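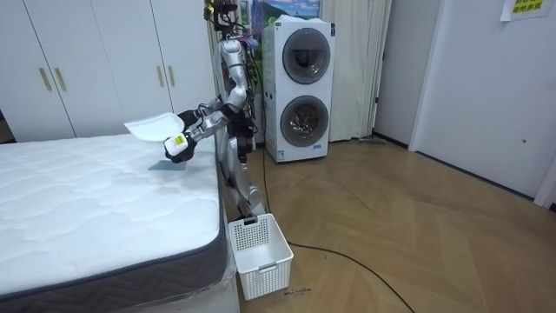
Can a Machine Do the Laundry Yet?

A gallery by Serena Cirillo

Every September I get a fresh batch of emails telling me the housework robot is nearly ready. I have been getting them long enough to be suspicious of the word "nearly". So when people send me pictures of humanoids at their chores, I look at the chore first and the shiny limbs second.

Laundry is the one everybody wants done. It is also a nasty test, as anyone who has watched Gianni Cattaneo try to fold a fitted sheet will know. Cloth has no fixed shape. Pick it up by one corner and it is a different object from the one you were looking at a second ago.

Bedside work

A humanoid in silver and black, one arm out over the mattress, with something thin and white in its gripper. A small pale blue-green cloth lies flat on the bed beneath. Two items, both light, both within reach. My own pile on a Friday evening runs to 48 pieces if you count the socks, and most of them are inside out.

The basket

White plastic, on the floor at the robot's feet. Getting a cloth from a bed to a basket is a fair first job and I don't sneer at it. But ask what happens when the basket has to be carried upstairs, past a cat.

The washer-dryer

Two round doors, one above the other, at the back of the room. Doors are where I start asking awkward questions. Can it open one, find the lone sock stuck to the top of the drum, and shut it again without trapping a sleeve? One still picture can't settle that, and neither can a sales video that cuts away at the handle.

The floor

Pale brown wood in a herringbone pattern, and a long black cable running across it. There is a bit of dark debris by the basket and a mop over by the curtain. Anqi Tang, who cleaned holiday flats for six years, looked at this and said she would have done the floor before touching the bed. I'd like to see a machine make that sort of choice by itself -- noticing a job it was never told about.

My score so far

Noemi Santoro and I keep a list of four questions for any chore robot. Does it finish? Does it finish in a house it hasn't seen before? Who puts things right when it drops something? Would you leave it alone and go to the shops? I haven't yet ticked the last one for anybody's machine. If you have a full, uncut wash day on film, from dirty pile to cupboard, send it in and I'll watch the whole thing.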